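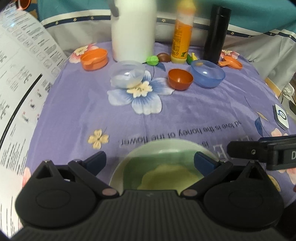 Search this site Enter keyword Go

Rultach robotics club takes on the kitchen table

Stacking bowls sounds like the easiest chore in the house. Members of the Rultach student robotics club have spent most of this term finding out how much goes into it, and they are loving every minute!

The club's project for the Modise Challenge is called Kerkeck, and its goal is to teach a pair of grippers to clear up a table the way a person would: pick up a bowl, set it inside another, move on to the next one. The students hold the grippers in their own hands and do the chore themselves, over and over, on a table laid with bowls, bottles and toy fruit. The recordings of those hand movements are what the software learns from.

"You think you know how you pick up a bowl, and then you try doing it with two fingers that only open and close," said club leader Dagmar Vlček. "The first evening we had so much laughing in here. By the third evening they were discussing rim angles like it was football."

Rim angles matter more than you might guess. A bowl standing upright can be pinched by its edge, but one that has tipped onto its side has to be coaxed up first, and every student seems to have a favorite way of doing it. Some nudge it against a neighbor. Others hook one finger inside and roll it. The club keeps all of the methods (even the clumsy ones) and notes which is which, so the team can compare them later on.

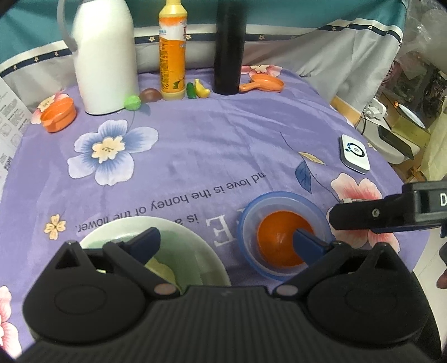
Bowls at close quarters: one gripper's finger reaches into the blue bowl, where a smaller orange one is nested, as a second gripper comes in from the right.

Working with two grippers has been the big step up this year. Last year's team used a single one and finished fifth at Modise, nicely done for a first try, but bowls kept sliding away with nothing to steady them. Now one hand can hold while the other lifts. It takes some practice, and the students call out their moves to each other or they end up knocking knuckles.

The flowered tablecloth has its fans in the club too. A plain white table would be easier for the software, but real kitchens have patterns, lettering, bottles and clutter, and the team wants Kerkeck to cope with all of it. Items get shuffled between runs so that no two tables are quite alike.

Training sessions run for nearly two hours, with a snack break that Vlček says is not optional. Afterward the group goes over the recordings on the big monitor and throws out any run where a finger slipped or somebody forgot to press start, a mistake that now costs the guilty party a turn at washing up. By hand, that is.

The challenge takes place in January at the Sallico hall, where each team gets four attempts at a table it has never seen before. Doors open to the public at 10 a.m., and visitors will be able to try a gripper for themselves at the Rultach stand. Go and have a go at it, it's a lot harder than it looks and a lot more fun!

New members are welcome at the club all year, and no experience with robots or programming is needed. Ask for Dagmar Vlček at the front desk.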